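Toy pie slice

From the Utine Encyclopedia of Play and Playthings

A toy pie slice is a piece of play food made to look like a single serving of pie. It is one of the most familiar members of the toy dessert family, along with the cupcake, the doughnut and the ice cream cone, and it turns up in play kitchens, tea sets, preschool classrooms and the bottoms of a great many toy boxes. It may be sold alone, as one wedge of a whole pie that comes apart, or as part of a mixed set with plates and cups.

Form and design

The wedge is a very easy shape for a young child to read. The wide end is the crust and the narrow end is where the first bite goes, and even a child who has never been served a slice of pie soon works out which way around it ought to sit on a plate. Most makers play up the crust a good deal, giving it deep waves or crimps that are much bigger, for the size of the slice, than anything that would come out of a home oven. Small hands like the bumps, and the raised edge gives them something to hold on to.

The top is usually done in one of three ways. A plain closed top, sometimes with little slits, is the simplest. An open top shows the filling all across and is the usual choice for pumpkin and custard. The lattice top, with its woven strips and the filling peeking through between them, is the one that many grown-ups remember best, and it lets the maker show crust and fruit together in a piece that can be molded in one go and then colored.

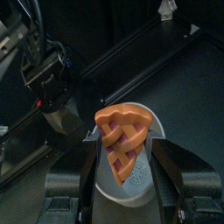
Colors in toy pies have always been cheerful before they were accurate. Crusts run from pale tan to a frank orange, and fillings tend to be bright red, purple, pink or yellow. Children are rarely troubled by this, and the same slice can be cherry in the morning and blueberry by snack time, or a pizza if the game has moved on to a pizza shop. Some makers print the name of the fruit on the package and leave it off the toy for that very reason.

Materials

Molded plastic is common today. It is light, it wipes clean, and it holds fine detail such as the crossing of the strips on a lattice. Wood is also well liked, though a wooden slice usually has its pattern painted on, and felt slices are a favorite project for people who sew, with the strips of crust stitched down one at a time over a colored backing. Older pieces in painted plaster or papier-mâché survive in a few collections, often with chipped points, the point being the part that meets the floor first.

Plates and serving pieces

A slice of pie wants a plate under it, and much of the pleasure of the toy lies in the serving. Shallow round plates with a raised rim are the usual partner, and white is a popular color because it sets off the crust so nicely. The fit is not always perfect. When a slice and a plate come from different sets, the crust may ride up over the rim, and children who care about such things will turn the slice until it looks right to them.

The Boslow tea set, which collectors speak of with real fondness, had 30 pieces, two of them pie slices with matching plates. The Taltano bakery line went the other way and sold its slices singly, so that a whole pie had to be saved up for wedge by wedge.
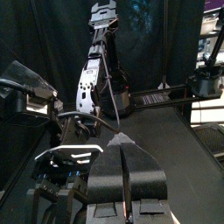 Black jointed arm with a perforated silver-white bracket; cables hang beside and in front of it.

In play

Pie is a sharing food, and the toy version is mostly used that way. A child cuts it, or pretends to, carries it across the room with great care, and waits to be told that it is delicious. Setting the slice down on the plate without tipping it is a small piece of hand work that takes some practice, as the wedge is heavier at the crust end and the point likes to lift. Teachers also use sets of wedges to talk about halves and quarters, although a lone slice is of limited help there.

Collecting

Toy desserts have a modest but loyal following. The Salazar collection, put together over 30 years by Ayuba Agbenyega, holds 2,000 pieces of play food, arranged by meal, with the pies given a cabinet to themselves. Agbenyega's handwritten catalog sorts the slices first by top and then by filling, with a separate heading for those whose filling could not be agreed upon.

Care

Plastic slices can be washed by hand in warm soapy water and dried with a soft towel. A soft toothbrush is handy for the gaps in a lattice, where crumbs from real snacks collect. Wooden slices should be wiped and never soaked, and felt ones are best spot cleaned and left flat to dry.

See also: Play food; Tea set; Toy kitchen; Toy cake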